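木のおもちゃの木はどこから来るのか　プロヴァドポートのおもちゃ貸出室「クレルノラ」の所蔵品調査
課題研究報告書　タネ・ティポキ、マリルー・カブレラ、コービー・ワウツ（指導　レイリーン・メリック）

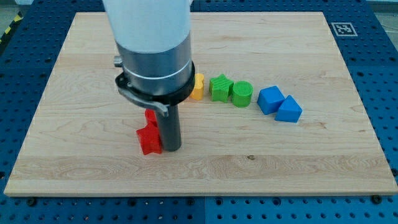
図1　メープル材の板と赤い星形のブロック

1　研究のきっかけ

私たちの町プロヴァドポートには、港の倉庫を改装したおもちゃ貸出室「クレルノラ」がある。班員のカブレラは小さいころここでよく積み木を借りていた。昨年の12月、地理の授業でボルネオの森林と木材輸出について学んだとき、カブレラが「クレルノラの積み木はどこの木だろう」と言い出した。箱には塗料や対象年齢の表示があったが、木の産地を読んだ記憶は三人ともなかった。そこで、貸し出されている木製玩具の樹種と産地がどこまでたどれるかを調べることにした。

2　調べる前の予想

ティポキは、港町なので南洋材が多いと予想した。ワウツは、積み木は白っぽいものが多いのでブナやカエデが中心だと予想した。カブレラは、産地まで分かるものはほとんどないと予想した。

3　方法

（1）台帳の確認
クレルノラの台帳を借りて、品名、メーカー名、受け入れ年、材質の欄を書き写した。台帳に載っている玩具は1096点で、木製以外のものも含む。昨年度の貸出は延べ2328回であった。

（2）現物の観察
木製玩具のうち、調査期間中に棚にあったものから72点を選んで観察した。見た項目は、木の色、木目の見え方、道管の目立ち方、節の有無、塗装の有無、表示の内容である。虫めがねは学校の理科室のものを使った。子どもが口に入れるおもちゃもあるので、削ったり切ったりする調べ方はしていない。

（3）聞き取り
7月13日に、家具と木工の店「テフェラ」のリース・マクフィーさんに話を聞いた。質問は事前に手紙で送り、当日はカブレラが聞き手、ワウツが記録を担当した。

（4）問い合わせ
表示にメーカーの連絡先があるものについては、樹種と産地を尋ねる手紙を出した。

4　結果

4.1　台帳の材質欄
材質の欄には「木」とだけ書かれたものが最も多かった。「ブナ」「カエデ」「合板」と書かれたものもあったが、書き方は受け入れた年によって違った。古い台帳は手書きで、材質の欄そのものがない。産地を記した行は見つからなかった。

4.2　現物の観察
観察した72点のうち、表示と見た目のどちらからも樹種を決められなかったものが18点あった。その多くは全体が濃い色で塗られていて、木目が見えなかった。動物の形の引き車や、汽車の貨車がこれにあたる。

樹種を推定できたものでは、ブナが最も多かった。ブナは細かい点のような模様が板目の面に散っていて、慣れると見つけやすい。カエデと判断したものは、色が白く、表面がなめらかで、道管がほとんど目立たなかった。型はめの台や平たい盤に使われている例があった。マツの仲間は節とやにの筋で分かり、大きめの家や車庫のおもちゃに使われていた。

南洋材と思われるものは、合板の中に見つかった。箱の底板やパズルの裏板で、赤みのある薄い板が重なっている。ただし、赤みのある合板がすべて南洋材とは言えないため、表には「推定」と書いて分けた。

ゴムノキの集成材と表示されたものもあった。短い木片を指を組むような形でつないであり、継ぎ目が見えるので観察しやすかった。

4.3　マクフィーさんの話
マクフィーさんからは、主に次のような話を聞いた。

「メープルと一口に言っても、硬いものとそうでないものがある。名前だけで産地は分からない。北米のものもあればヨーロッパのものもある」

「おもちゃにブナやカエデが使われるのは、ささくれが出にくいから。私が子ども用のいすを作るときも同じ理由で選ぶ」

「合板は表と中で木が違うことがある。表の薄い一枚だけ見て何の木と言うのは危ない」

この話を聞いたあと、合板の分類をやり直した。最初は表面の一枚で判断していたが、木口を見て、層の色が違うものは「複数の樹種の可能性あり」とした。

テフェラでは以前、ボルネオ産の材を扱っていたが、今は仕入れていないという。理由を聞くと、注文する人が減ったことと、書類のそろった材を少量だけ買うのが難しいことを挙げていた。

4.4　メーカーからの返事
返事が来たところと来なかったところがあった。返事には、樹種は答えられるが産地は年によって変わるので答えられない、というものがあった。森林認証の書類の写しを同封してくれたところもあり、これは班の資料としてとじてある。宛先不明で戻ってきた手紙もあった。

5　考察

ワウツの予想は、ブナが多いという点で合っていた。ティポキの予想した南洋材は、積み木のような無垢材ではなく合板の中に見つかった。港で木材が荷揚げされていることと、町のおもちゃに使われている木とは、あまり関係がないと考えられる。おもちゃは完成品として別の土地から届くためである。

産地については、カブレラの予想に近い結果になった。樹種が分かっても、産地まで確かめられるものは少ない。表示に「天然木」と書かれている場合、樹種も産地も分からない。私たちは最初この言葉を樹種の表示の一種だと思っていて、集計の途中で欄を分け直した。

貸出の多さと材質の関係も調べるつもりだったが、台帳では同じ名前の積み木がまとめて一つの番号になっている場合があり、貸出回数を一点ずつに分けられなかった。この部分は結果に入れていない。

塗装についても気づいたことがある。よく借りられるおもちゃは角の塗装がはげて下の木が見えており、樹種を見分けやすかった。きれいな状態のおもちゃのほうが判断に困った。傷んだものほど分類できるという偏りがあるため、樹種の割合をそのまま所蔵品全体の割合とみなすことはできない。

6　残った課題

・棚にあったものだけを観察したので、貸出中の人気のおもちゃが抜けている。
・樹種の推定は三人の目によるもので、専門家の確認を受けたのは一部だけである。
・合板の中の層については、木口が塗られているものを調べられなかった。
・竹や紐など、木以外の部品の材料は扱っていない。

クレルノラには、台帳の材質欄の書き方をそろえる案を提出した。案では「樹種」「産地」「表示の有無」の三つの欄に分け、分からないときは空欄にせず「不明」と書くことにした。空欄だと、調べていないのか、調べても分からなかったのかが区別できないためである。新しく受け入れるおもちゃから試してもらえることになった。

7　分担

台帳の書き写しはティポキとワウツ、観察は三人、聞き取りと手紙はカブレラとワウツ、集計と表の作成はティポキが行った。本文は分担して書き、最後にカブレラが用語をそろえた。

8　謝辞

台帳と棚を使わせてくださったクレルノラの皆さん、仕事の手を止めて木の見本を出してくださったテフェラのリース・マクフィーさん、合板の分類のやり直しに付き合ってくださったレイリーン・メリック先生に感謝します。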